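Section 4: Good Practice at the Shared Table

Welcome to the fun part! By now both arms are mounted and you're itching to run something. These rules come from the Loltwood bench, and we follow them every day.

1. Lay brown paper over the table and mark the grid with blue tape, lengthwise and across.
2. Give each item its own cell. Small pieces may share a tray or board.
3. Close the gripper on the brush at low speed, hands clear.

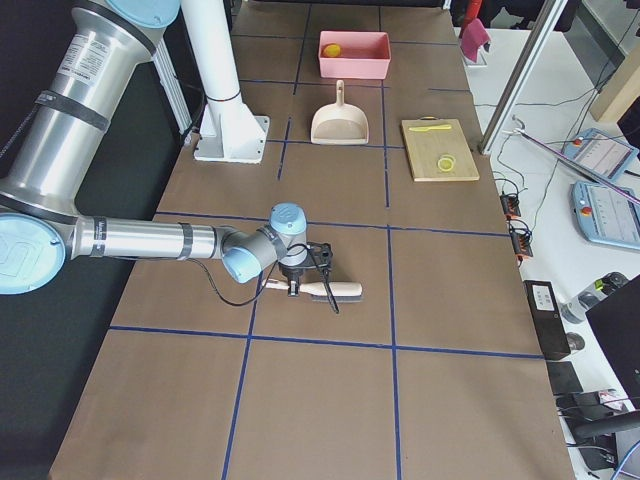 Figure 4-1. Brush held over the taped grid.

CAUTION: Keep one person at the desk, within reach of both pendants, whenever either arm has power. Learn which red button belongs to which arm before you start.

4. Agree on which arm moves first. Say it out loud!
5. Watch the cable loops at the wrist. A snag will spoil a lovely run.

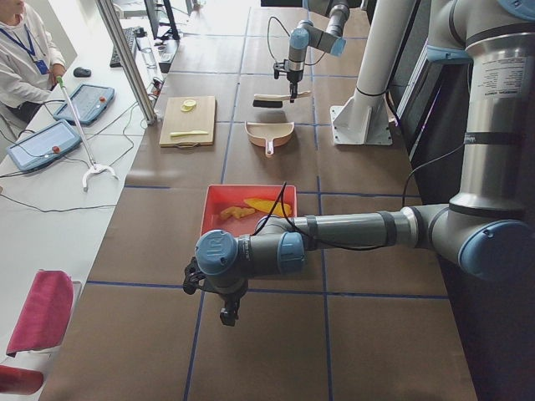
Figure 4-2. Two arms over the table, pendants on the desk.

NOTE: Log every stop, even the dull ones. Yamila Núñez keeps the Mamell log sheet and loves a full page.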